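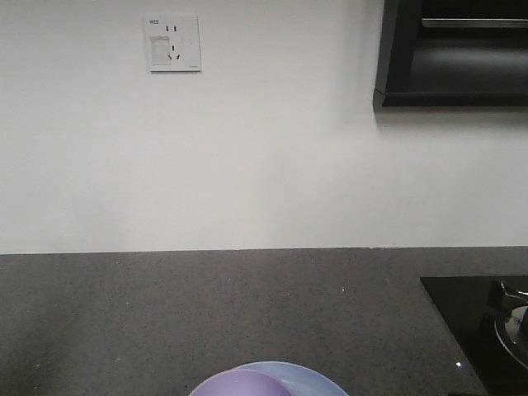
How to label your sockets and fuse board (and why I wish I'd done it sooner)

When we moved into this flat, the fuse board was a row of switches with the word "heater" scribbled next to one of them in biro. We don't have a heater. So every time the kettle tripped something I stood in the hall cupboard with a torch in my teeth, flicking things up and down and shouting "is it back on?" through the wall.

It took me one wet December afternoon to sort it all out, and it's a lovely job if you like stationery as much as I do!

What you'll need

A plug-in lamp (or a phone charger with a light on it), paper and a pencil, and some labels. I used a Drollura label maker that I've had for years, but a fine permanent marker and plain white stickers are just as good. If you can rope in a second person, do - it saves a lot of walking.

Draw the rooms first

Sketch each room as a box and put a cross wherever there's a socket. Don't forget the ones behind the sofa, under the stairs and inside cupboards. I missed the one behind the washing machine and had to start that bit again.

Give everything a code

Keep it short. I went with a letter for the room and a number, going clockwise from the door, so K4 is the fourth socket in the kitchen. Whatever you pick, write the system down on the same sheet as your drawing.

Find out what feeds what

Save your work and turn off the computer before you begin. Switch off one breaker, leave the others on, then go round with the lamp and try every socket. Anything dead gets that breaker's number next to it on your plan. Switch it back on and move to the next one. Fridges and freezers are fine for a few minutes, but do check they've come back on afterwards (ask me how I know).

You're only flicking switches here. Leave the covers on, and if a plate is cracked, warm or buzzing, stop using it and ring an electrician.

Stick the labels on

Wipe the plates with a dry cloth first. Small text in a top corner looks tidiest to me, well away from the holes. My first batch of labels peeled off near the cooker, so I bought a roll of 50 tougher ones from Clarnik and those have stayed put.

Last of all, copy your plan out neatly and tape it inside the fuse board cupboard. I keep a photo of mine on my phone as well.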